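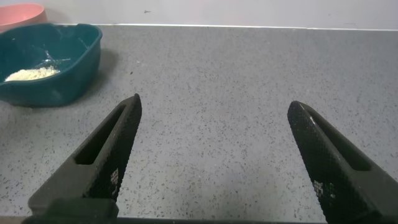
How to budget for your first benchtop robot arm (without blowing it like I nearly did)

Posted 19/12/2019

I spent most of the fall pricing up an arm for kitchen-type tasks: scooping, tipping, moving bowls from one end of a counter to the other. I had a number in my head before I started, and it was the price of the arm. Big mistake! So this is the order I'd do it in now, with my own figures where I still have the receipts.

Step 1. Write down the jobs first

Before you open a single catalog, make a list of the things you want picked up. Mine had 15 items on it, mostly bowls, basins and dry stuff like rice. Put the widest and the heaviest at the top. Those two lines decide more of your budget than anything a salesperson will tell you.

Step 2. Price the arm and the gripper separately

I asked for quotes from Fustora and Plarkell. Fustora came in at $3,736 and Plarkell at $3,804, so I figured it was a coin toss. Then I read the small print (please read the small print) and the Fustora quote was for a bare arm, no gripper at all. Ask every supplier for three lines: arm, gripper, mounting plate. If they only send you one total, write back.

Step 3. Budget for fingers as a consumable

This is the line I left off completely. I like a textured finger with a slot down the middle, and I'd want at least one spare pair on the shelf from day one. If you're handling grain or anything crumbly, check whether the fingers come off with ordinary screws, and how many. You'll be cleaning them a lot.

Step 4. Decide on the wrist camera now

You can add one later, but then you're paying for a second bracket and a longer cable, and probably an afternoon of bad language. When you compare mounts, ask for a sample picture taken with the gripper open. You want to see both fingertips and a good stretch of the work surface past them. Momstead sent me one the same day I asked, which won them a lot of points.

Step 5. Look hard at your counter

Measure the depth from the front edge back to the wall and take that to the supplier. An arm that reaches beautifully in a showroom can run out of elbow room fast with a wall behind it. Shiny or speckled tops are worth mentioning too if you're planning to use vision software. I set aside up to 25 percent of the total for the bench, clamps, lighting and power, and I used nearly all of it.

Step 6. Buy the boring stuff

Plastic basins, a couple of bowls, a big bag of rice, a brush and dustpan. Cheap, but put it in the sheet anyway or it comes out of your own pocket. Mine did.

Step 7. Ask about lead times

Weerakoon had the best service plan of the bunch, but couldn't ship until the end of January. If your money has to be spent by year end, ask whether they'll invoice now and deliver later. Get the answer in an email.

My spreadsheet has one row per step above, plus a column for "quoted" and a column for "paid." Keep both columns going even after the arm arrives.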